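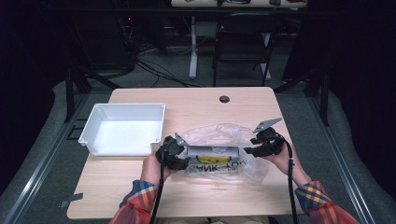

Mirjam Hofstetter told me in my first week at Brirura that I was studying the wrong thing. The software didn't worry her, she said, and neither did the arms going in at the packing line. What she wanted to know was who would be doing the bagging in a year, and whether that person would still be allowed to talk while they worked.

Figure 3. Bagging task at the teaching table, hand-held grippers on both hands.

4.2 What happened to the packers' day

I wrote her question on the inside cover of my notebook and it ended up steering most of this section, so I should probably thank her for it (she'll say I owe her lunch). Some background first. Brirura packs small grocery orders, and before the change each packer stood at one bench for a whole shift with a scanner, a stack of trays and a roll of bags. When the company bought into the Matar system, the plan was for the arms to take over the easy items while people handled whatever was left. But the arms had to learn the easy items from somebody, and the somebody turned out to be the packers.

So there's a new job on the floor now, and everyone calls it teaching. You sit or stand at a table, you put a gripper on each hand, and you do the same little task over and over. Figure 3 shows the sort of thing I mean, with a thin plastic bag held between the two grippers and a tray off to the side. Bags were the item people brought up most in interviews, and never kindly! A packer's fingers know what a bag is doing. With two flat metal fingers you have to go by eye, and several people told me they felt like beginners again at something they'd done for years.

We logged 2447 teaching runs across the study, out of the 3000 we had planned for. Most of the shortfall came in May, when the Clitden site moved its tables and we lost the better part of two weeks. I did 239 of the runs myself, mainly so I'd stop asking silly questions, and my wrists had opinions about it by the end. I've left my own runs out of the interview material but kept them in the total.

Pay is where it gets messy. Teaching was paid at the packing rate plus a small bump, and at first people fought over the slots. It's quieter, you're off your feet if you want to be, and there's no order clock. By the second round of interviews the mood had split. The people who liked it really liked it, and two of them asked to move over for good. Others missed the bench, mostly for the company. Maya Abu Hammour put it to me this way: "I used to finish a shift and know what I'd sent out. Now I finish and I've sent out nothing." She went back to packing on 20th September and told me that evening she'd slept better just thinking about it.

Then there's the talking. At the bench people chat all day long. At the teaching tables they mostly don't, although I never found a rule against it in the site handbook or in anything Matar supplied. When I asked the shift leads, one thought it was to do with concentration and another thought the recordings picked up sound (they don't). I raised this at both sites. Clitden put up a sign saying conversation was fine, and the tables there got noisier within a few days. Brirura's main floor hadn't done anything by the time we stopped collecting data, and I come back to that difference in section 5 with the interview excerpts from each site.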